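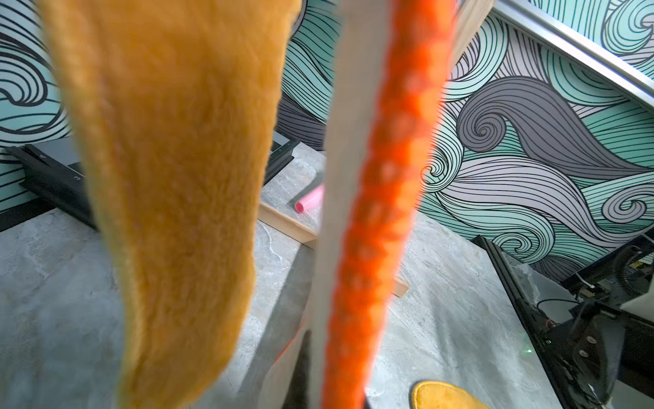 Chapter 4
Surfaces We Touch: Pile, Loop and Fuzz

Opening

When people speak about textiles, they usually speak about color and pattern first. It is natural, for we meet most fabrics with our eyes before we meet them with our hands. But in the trade, the first thing an experienced buyer does with a new sample is to rub it with the thumb, then turn it over, then rub the back. Getsemaní Quezada, who bought upholstery cloth for the Granbridge furniture works during many years, used to close her eyes when she did this. She said that the color could always be changed later by the dyer, but the hand of the cloth was decided already at the yarn.

The word "hand" will appear often in this chapter. It means everything that the fingers can tell us about a fabric: if it is warm or cool at the first touch, if it is smooth or rough, if it springs back after pressing, if it slides or holds. Some books use the word "handle" for the same thing. We will use "hand" only.

In Chapter 2 we studied flat cloths, where the threads lie close to each other and the surface is nearly even. Now we come to the cloths where something stands up from the ground. This something can be cut fiber, as in velvet and plush, or it can be a closed loop, as in terry toweling. It can also be a fuzz which was pulled out from the yarn by brushing, as in flannel and fleece. These three families look similar in a shop, and customers mix their names all the time. They are made in different ways, and they wear out in different ways too.

4.1 What is a pile?

A pile is a layer of fibers or loops which stands on a ground cloth. The ground holds the fabric together, and the pile gives it its face. If you take a piece of old velvet and bend it sharply over the edge of a table, the pile opens along the fold and you can see the ground between the rows. Try this with several pieces before you read further. In a dense pile you will see almost nothing of the ground, and in a thin one you will see it at once, often in a slightly different shade.

Four things decide how a pile behaves:

the height of the pile
the density, meaning how many tufts or loops stand on a given area
the fiber itself
the direction in which the pile leans

The last one is forgotten by many beginners. Nearly every cut pile leans a little to one side. When you stroke with the lean, the cloth feels smooth and looks lighter. When you stroke against it, the cloth feels rough and looks darker, because the light goes in between the fibers and does not come back so easily. A tailor who cuts the left front of a velvet jacket in one direction and the right front in the other will make a jacket of two colors. Eetu Kokkonen tells in his workshop notes that he did exactly this in his second year at Hakala, with cloth that belonged to a customer, and that he paid for the cloth until December.

4.2 The knitted ground

The oldest piles were woven, but a large part of the soft goods sold today has a knitted ground. Plush for toys is a good case. The ground is knitted because a toy must be turned, stuffed and closed, and the cloth has to stretch around curves without making hard wrinkles. A woven ground would need many more seams.

Knitting by hand gives us another kind of raised surface, without any pile. The stitches themselves make the relief. In garter stitch the ridges run across the cloth, and in rib they run along it. In crochet each stitch is a small knot with its own height, and the result is thicker and more bumpy than knitting from the same yarn. If the yarn was dyed unevenly on purpose, the light and dark places do not follow the stitches, and the eye has some difficulty to separate the shadow from the dye. Students should learn to separate them - the simplest way is to move the sample slowly under one lamp and watch what stays in its place.

4.3 A note about words

"Fleece" in this book means a knitted cloth with a brushed surface, usually polyester. It does not mean the wool of one sheep, although this is the older meaning and we still use it in Chapter 2. "Plush" means a cut pile that is longer than velvet. There is no strict border between the two, and mills put it where they like. The Rekance pattern books, for instance, call everything over 2 millimeters plush, while other mills start higher.

4.4 Before you begin

For the exercises you will need a hand lens, a lamp that can be moved, a stiff brush and a notebook. Collect also as many small pieces of raised cloth as you can. Worn pieces are more useful than new ones. Elsa Valtonen's teaching collection, from which the drawings in this chapter were made, has 47 samples, and more than half of them come from old coats, cushions and slippers.

Write down for each sample what your fingers tell you before you look through the lens. Leave an empty line below, and fill it after you have looked. The next section begins with woven velvet and the wire that lifts its loops.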